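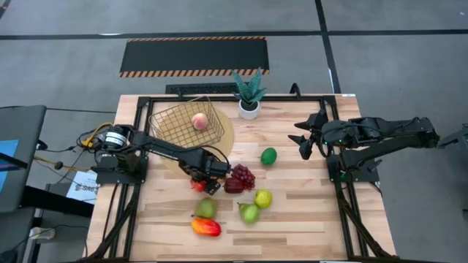

Dorothy Hartley

**September, bench notebook: grasp planner and arm coordination, Kemance cell**

**Purpose.** To determine why the task planner (Gato) releases the right arm late when the left arm is working near the middle of the table, and to decide whether the fault lies in perception or in the reservation logic.

**Setup.** Both arms mounted at opposite sides of the butcher-block top. Produce set placed without a fixed pattern: pears, apple, mango, lime, grapes, bell pepper and the small red fruit. Basket on its round tray with the peach inside. The succulent stays on the table as a keep-out object and is not a valid target. The planner is given one instruction, "clear to basket," and selects the order of picks itself.

**Observations.**

The small red fruit is the difficult target in this layout. With the left gripper directly over it, the fruit is partly hidden from the fixed camera, and the pepper and grapes lie just to the right. During this phase the object tracker lowers its confidence on the red fruit and, in several logged runs, merges it with the pepper. The merged object then has a centroid between the two, and the planner asks for a new approach while the first is still in progress.

The right arm holds with its gripper open for as long as the left arm's reservation is active. The reservation volume is computed from the tracked object and not from the arm links. When the track merges, the volume grows to cover the pepper and most of the grapes, and the right arm is refused every target on that side except the lime. The lime is then rejected for a separate reason: its approach path passes within the margin set around the plant.

The late release is therefore two faults which look like one. The reservation module is behaving as written.

**Changes made.**

1. Tracker: an object's identity is now frozen from the start of the final descent until the gripper reports closed or the attempt is abandoned. Merges are not permitted during that interval.
2. Reservation: volume is now taken from the swept links and gripper of the active arm, with the target added as a fixed radius.
3. Timeout on a refused reservation set to 2000 ms. It was previously unlimited, which should not have passed review.
4. Plant margin left alone for now. Lizeth Agudelo has asked that it not be reduced until the leaf mesh is replaced; the present model is a plain cylinder and is wider than it needs to be.

**Results.** Replay of the stored logs through the revised tracker shows no merge between the red fruit and the pepper. Replay does not exercise the reservation change, as the recorded arm motion cannot respond to it. Live trials are required before anything is merged to the main branch.

**Open items.**

- Left arm links pass close to the basket when reaching for the center. The collision model treats the basket as level, but it sits tilted on the tray. Estimate its pose at startup instead of reading it from the configuration file.
- Thin basket wires return poor depth. Ayala (our depth filter) removes them as noise in some frames, so the rim cannot be relied on for placement checks.
- Pear on its side: the grasp sampler still proposes end-on grasps at the stem. Lizeth to review the scoring weights.
- Log the reason code whenever a target is refused. Reconstructing it by hand took most of the afternoon.

Branch name is `reserve-swept-links`. Please do not rebase it while the live trials are pending.

D.H.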